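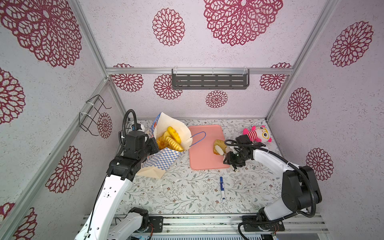 The two-arm cell at Kapoor's Fallance site, with the right gripper closed on an item at the pink tray.

2 min read

Kapoor has limited the speed of its two-arm handling cells after a gripper failed to release on command during a trial run at Fallance in May. No one was hurt.

According to a short report published by the company on Jul 28, 2024, the right arm kept its fingers closed after the control software had logged them as open. The arm then began its next move with the item still in its grip and struck the upright rail of the enclosure. The left arm, which shares a base rail with it, carried on for six seconds before an operator pressed the stop button.

The fault was traced to a position sensor in the finger drive. A worn connector let the signal drop out, and the software treated the missing reading as a good one. Kapoor says the same connector is fitted to all nine of its cells, including two on loan to a partner in Paris.

"The arm should have stopped when it lost the reading, and it didn't," said Harriet Lindgren, who leads safety testing at Fallance. "We had tested for a wrong value. We had not tested for no value at all."

The cells are used to practise picking up and placing soft or awkward objects such as cake, paper bags and plush toys. The work is done at low force, but the arms are strong enough to bruise a hand or trap a finger. Operators at Fallance reach in to reset the table between runs, and the report says this is when a late release would carry the most risk.

A check of the logs found 2,098 release commands in the weeks before the collision. Four showed the same gap in the signal, all on the right arm, and none had raised an alarm.

Connectors are being replaced and will now be changed every 1,000 hours. A software update, named Rilludow, halts both arms if either gripper stops reporting. Until it has been installed on every cell, the arms will run at half speed and operators must cut the power before reaching inside.

Kapoor expects to finish the work at Fallance first, followed by the Paris cells.

Related
Battery fire closes Fallance test hall overnight
Who checks the stop button? Rules for small robot cells
Paris warehouse brings back floor markings after cart collision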